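3.2 Sizing the purchase before ordering

The Hotero packing line handles gift items of uneven shape, and the plant had money for one arm and one gripper in its first year. Quotes were collected in April from two suppliers, Wistodura and Drilmont. Both sold a plain two-finger gripper as the base option and a softer adaptive hand as an upgrade. We ran 500 simulated pick trials with the base option before either order was placed. 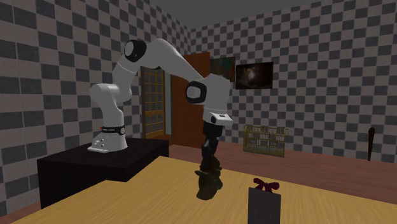 Floor space was the second largest item in the budget after the arm. Bolting a pedestal to the plant floor would have meant a permit and two lost shifts, so we planned for a separate mounting table. The simulated cell follows that plan, with the white arm fixed to a dark table of its own next to the wooden work surface, and the box with the red bow set within the working area. A table of this kind can be moved if the line is laid out again - a point the Yusof site asked us to keep in the estimate. It added 9 percent to the installation cost.

The choice of gripper was harder to settle. Of the 500 trials, 461 ended with the item held through the full move. The rest were dropped or shifted past the limit we had set. Camera views from the gripper were used to review grasps on lumpy items, where the fingers do not always sit evenly on both sides (Figure 4).

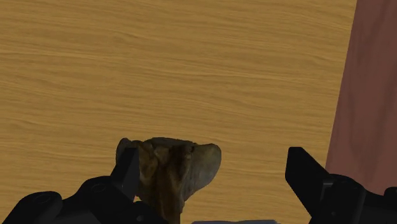 Figure 4. Simulated gripper view of an irregular brown object, nearer the left fingertip than the right.

We priced the upgrade against these losses. At the expected volume, the adaptive hand would pay for itself only if it removed more than 50 percent of the failed picks, and neither supplier would put that in writing. The base gripper was therefore entered in the first-year budget, with the upgrade held as an option for year two. Spare fingertips were listed as a separate line.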